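Drombridge Toy Library renews its table sets

The Drombridge Toy Library closed the year to March with 2636 loans, compared with 1456 in the previous year. Demand was strongest for the small sorting and tidying sets, which are used by playgroups and in the early grades. The library has therefore placed an order with Brelix for 76 new sets, to be delivered to the Nartey and Itum branches.

Each set is made up of colored blocks and a low basket into which the children return them at the end of play. Members have asked that the baskets remain shallow - young children should be able to see the bottom and reach it without help.
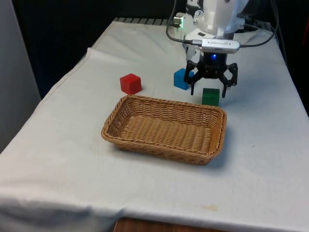
Sets may be borrowed for 3 weeks and renewed once. Borrowers are asked to wipe the blocks with a damp cloth and to let the basket dry fully before it is packed. Missing blocks should be reported at the desk on return - no charge is made for the first one. Reservations for the new sets open at both branches on 18 September 2026.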